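Reading the Foot

Dating a carved stone seal by its underside

The carved animal on top of a Chinese soapstone seal gets nearly all the attention in the saleroom. Sandra Ackroyd, who has cataloged seals for Hawthorne for 19 years, starts at the other end. She turns the piece over, wipes the face, and looks at the four edges where the sides meet the base.
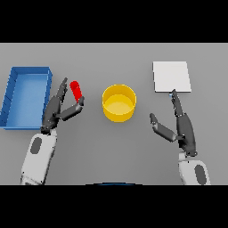
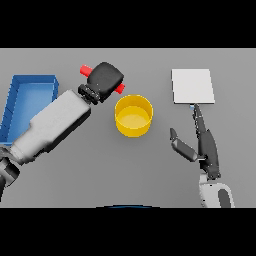
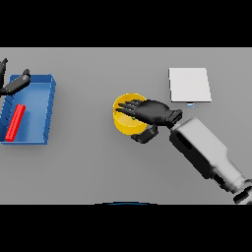 Those edges take the wear. A seal in regular use is pressed into paste, then onto paper, then wiped and put away. Over decades the corners round off, and they do so unevenly. A right-handed user tends to rock the stone toward one side, and the edge on that side softens first. Artificial wear is usually the same on all four edges, having been done with abrasive paper in a single sitting.

The stone itself is soft. Most of what is sold as soapstone in this class is pyrophyllite, with a hardness between one and two on the Mohs scale for the purer material and somewhat higher where there are quartz inclusions. It cuts easily with a steel graver and takes a waxy polish. It also scratches easily, and few old pieces have kept their original surface. Many were rewaxed when they changed hands. The wax darkens, collects in the recesses of the carving, and is often taken for age.

Ackroyd has spent the past few years on the Furnel collection, a group of 52 seals put together by a single family and kept in fitted boxes for most of that time. The boxes matter. They held the seals upright, with the carved finial clear of the lid, and the sides of the stones rubbed only against silk. Of the 52, she regards 23 as having their first polish more or less intact.

"You can see the tool under it," she says. "On a rewaxed piece the fine lines fill in and the mane of the lion goes soft. On these the lines still have a floor and two walls."

The lions are the largest group. The best of them is a pale honey-colored stone, square in section, with a mother and cub on the top. The cub is cut from a darker vein that runs down one side and stops short of the base. The carver has placed the join between the two colors at the mother's foreleg, where a change in depth would be expected anyway. The undercutting behind the cub is deep, and the tool marks there have been left unpolished. That is common on good work of the period and rare on later copies, where a rotary tool makes the hollow smooth at no extra cost in time.

The inscriptions are a separate problem. A seal could be carved in one generation and cut with a name in the next, or have its face ground down and recut several times. Each recutting shortens the stone. Sunita Dubey, who studies proportion in small carvings, measured 2,254 seals in public and private hands and recorded height against width for each. Her figures show a clear band within which unaltered square seals tend to fall. Pieces well below the band have probably lost height, and the loss can sometimes be confirmed from a side inscription whose last character now sits too close to the edge.

Dubey is careful about the limits of this. Rough stone was expensive, and a carver with a short block made a short seal. Ratio alone proves nothing about a single object. It is useful as a reason to look again – at the side inscription, at the color of the base compared with the sides, and at the depth of the cut characters.

Color is the more practical test. The sides of a seal that has been handled for a long time go slightly darker than the core. A freshly ground face shows the paler interior, even after years of contact with red paste, and the difference is easiest to find at a chipped corner. Ackroyd uses a ten-power loupe and daylight from a north window. She does not use ultraviolet for this, since old wax and new wax can fluoresce in much the same way depending on what was mixed into them.

Two seals in the Furnel group fail on color. Both have good finials and poor faces, with shallow characters cut by a less steady hand. She has cataloged them as carved in one period and recut in another, and the estimates have been lowered to match. The honey-colored lion passes on every count, including the foot, where three corners are still sharp and the fourth is worn to a curve.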